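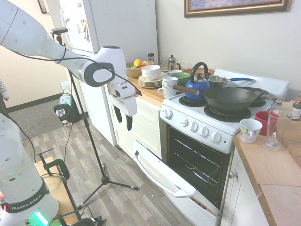 The Kitchen at Osdale: A Small Gallery

Welcome to our kitchen page! We've been meaning to put this together ever since we moved over from Pultton, and then May came and went and the garden took over (as it always does), so please forgive us if it has been a long while coming. Plenty of you have written to ask how the kitchen came out in the end, and whether we kept the old fridge, and it seemed kinder to answer everybody in one place than to go on sending the same letter with the names changed.

Yes, we kept the fridge. It's the tall white one against the back wall, and the freezer door has become our noticeboard, covered in magnets and little papers. I did once promise to take everything down and start again with a tidy calendar, and I got as far as buying the calendar. Things put up for an afternoon have a way of staying for years in our house, and I've grown rather fond of them.

The wooden worktop runs along the wall from the fridge, and it was the one thing we really argued over. I wanted wood from the start, and the other half of the household wanted something you could put a hot pan on without thinking. Wood won! It came from Ninham, in a van that couldn't get up the lane, and we carried it the last 200 yards ourselves with two stops for breath and one for tea. We give it a rub with oil every so often, usually when visitors are expected.

Underneath are the white cupboards with the panelled doors. We looked at plain flat ones at Danladi, where they were very patient with us, and came home with a sample that we leaned against the wall for 20 days before deciding that panels suited the house better. They do want a wipe along the ledges now and then, where the crumbs like to settle, but I find an old soft toothbrush does it nicely.

The fruit bowl lives towards the back of the worktop, a wooden one to go with the rest, with a yellow lemon, a red apple and a green lime in it. I like a bit of colour against the white, and a lemon earns its keep in any kitchen, what with fish and pancakes and the odd sore throat.

Beyond the kitchen the wood floor gives way to grey carpet, and the walls at that end are beige with a dark skirting board. We talked about taking the wood all the way through, but it's lovely to have something soft underfoot first thing in the morning, before the kettle has boiled. The pantry shelves are next on our list, and I'll add them to the page once they're up and the jars are back on them.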